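How does a government bond auction set the interest rate?

Posted by trurow_saver, 01/10/2020

I've got properly hooked on following the national budget this year and I love how much there is to learn! One bit I can't get my head round. The paper said the treasury "sold 300 million in bonds and the auction was well covered". Who decides the rate it pays? Does the finance minister pick a number, or do the buyers? And what does covered mean?

Prelent

Great thing to be curious about! The buyers more or less decide. The treasury says how much it wants to borrow and for how long, and the banks and pension funds send in bids saying how much they'll take and at what yield. The treasury starts with the lowest yield and works its way up until it has sold the lot. In many countries everybody then gets the same yield, the one on the last bid accepted — in others each bidder gets what they bid.

"Covered" is just total bids divided by the amount on offer. If 300 million was for sale and 600 million of bids came in, it was covered twice. Lovely and simple once you've seen it!

Takora

Buyers. Minister has no say on the day.

Nakajima

Both good answers, and I'd add that most government bonds already have a fixed payment, called the coupon, printed in the terms before the sale. 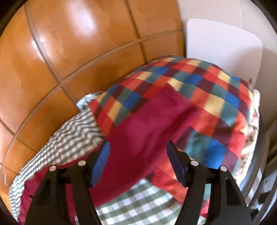 What moves at the auction is the price. Say the bond pays back 100 at the end and bidders only offer 74 for it: the yield is then well above the coupon, and the budget has to find more money for the same cash raised. A 25 year bond swings far more in price than a short one, so long auctions are great fun to follow. Look for the results table on your debt office's website, usually up the same afternoon. I read back through all of April's and learned loads — do give it a go!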